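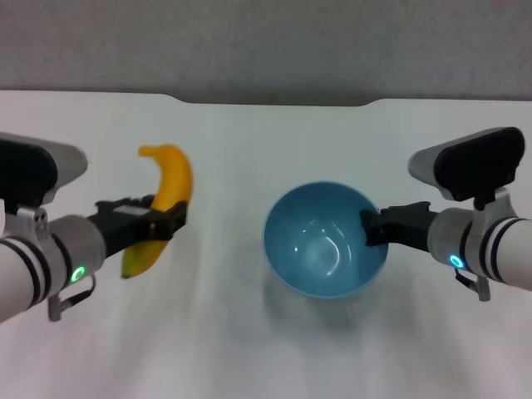
4. Preparing and submitting an opening extract

This section applies to novels and novellas in the fantasy, paranormal and historical romance lists. Short stories and poetry follow Section 6. Before starting, the author must hold an active Drekesen account and a signed Krūmiņa contract for the title concerned.

An opening extract is the part of a book which readers may view without payment on the Skadov reading site. It is prepared separately from the full text and has its own file, its own title page and its own approval.

4.1 Setting up the extract file

1. Sign in to Drekesen and open My Titles.
2. Select the title. If it is part of a series, select the volume and not the series heading.
3. Choose New Extract. A blank record opens with the contract number already filled in.
4. Check that the pen name shown is the one which appears in the contract. Accents and hyphens must match.
5. Upload the file in DOCX or RTF format. PDF files are refused.
6. Wait for the status to change from Received to Ready for Checking.

Note: An author who writes under more than one pen name will see a separate list for each. Titles cannot be moved between lists from within Drekesen. A written request should be sent to the Sotville office.

Caution: Uploading a second file replaces the first without warning. Comments left by the editor on the first file are removed with it. Save a copy of the comments before uploading again.

4.2 Choosing where the extract ends

The extract must begin with the first line of the story. A prologue counts as part of the story. Dedications, maps, lists of characters and quotations at the head of the book are left out.

The extract should end at a paragraph break. It need not end at the close of a chapter. Where a scene break falls within 125 words of the intended stopping point, the extract should stop at the scene break.

1. In the extract record, open the Text tab.
2. Place the cursor after the last word to be included.
3. Select Mark End. A grey rule is shown across the page.
4. Read the final page again in Preview.
5. Select Confirm End.

To move the stopping point later, select Clear End and repeat steps 2 to 5. The stopping point may not be changed once the status is Approved.

Note: A sentence must not be rewritten to give the extract a stronger finish. The wording of the extract and the wording of the book are compared at the checking stage, and any difference is returned to the author.

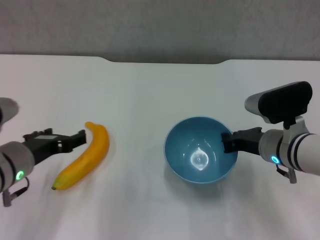

4.3 Content labels

Every extract carries at least one content label. Labels describe the extract itself. The labels for the complete book are set by the editor and are shown on a different page.

1. Open the Labels tab.
2. Tick each label that applies. The choices are Violence, Strong Language, Sexual Content, Religious Themes, Bereavement and None of These.
3. If Sexual Content is ticked, choose Mild or Explicit.
4. Enter a short line for readers in the box marked Reader Note. This is optional for Mild and required for Explicit.
5. Select Save Labels.

Demons, angels, ghosts and similar beings do not by themselves call for the Religious Themes label. The label is to be used where a scene takes place within a recognised act of worship, or where the teaching of a living faith is argued over by the characters.

Caution: An Explicit extract is hidden from visitors who are not signed in. Authors who want the widest possible readership for an opening should speak to their editor about an earlier stopping point before labels are saved.

4.4 Title page and description

The title page is produced by Drekesen from the details in the record. It cannot be designed by the author. The description beneath it is supplied by the author and may run to 833 characters, including spaces.

1. Open the Front tab.
2. Enter the title exactly as contracted. Do not use capitals throughout.
3. Enter the series name and volume number, if any.
4. Paste the description into the box as plain text.
5. Remove any web addresses, prices and review quotations.
6. Select Build Page and check the result.

Descriptions should be written in the present tense and in the third person, whatever the tense and person of the book. The names of other authors may not be used for comparison.

If Build Page returns message 326, the description contains a character which the site cannot display. Curly quotation marks pasted from older word processors are the usual source, as are ornaments placed between paragraphs. Retype the line concerned. If the message is 405, the record is open in another window. Close the other window, wait one minute and try again. 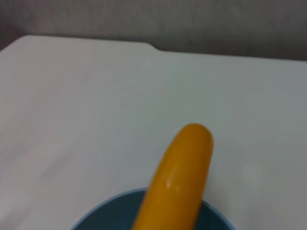 Where neither step clears the message, the record should be left as it stands and the matter reported under 4.6. Starting a new record for the same title will delay checking, as the two must then be joined by hand.

4.5 Sending the extract for approval

1. Confirm that the Text, Labels and Front tabs each show a green tick.
2. Open the Send tab.
3. Read the statement of originality. Authors of co-written books must each sign in and accept it.
4. Choose a preferred day for release, or leave the field blank.
5. Select Send for Approval.

The editor will approve the extract, return it with comments or hold it pending a question to the author. Comments appear in the right-hand margin of the Text tab. Each one must be answered or marked as done before the extract can be sent again.

Note: The preferred day is a request only. Extracts sent in August are released from the first week of the following month.

4.6 Reporting a fault

Faults in the extract record should be reported through the Help link at the foot of each page. State the contract number, the tab in use and the wording or number of any message shown. Manuscripts must not be attached to a fault report.

Questions about contracts, pen names and rights are dealt with by the Sotville office and should be marked for the attention of Aigars Kļaviņa, Author Services.

Section last revised 03/09/2025. It replaces the former Section 4 and the loose sheet headed Sample Chapters, copies of which should be discarded.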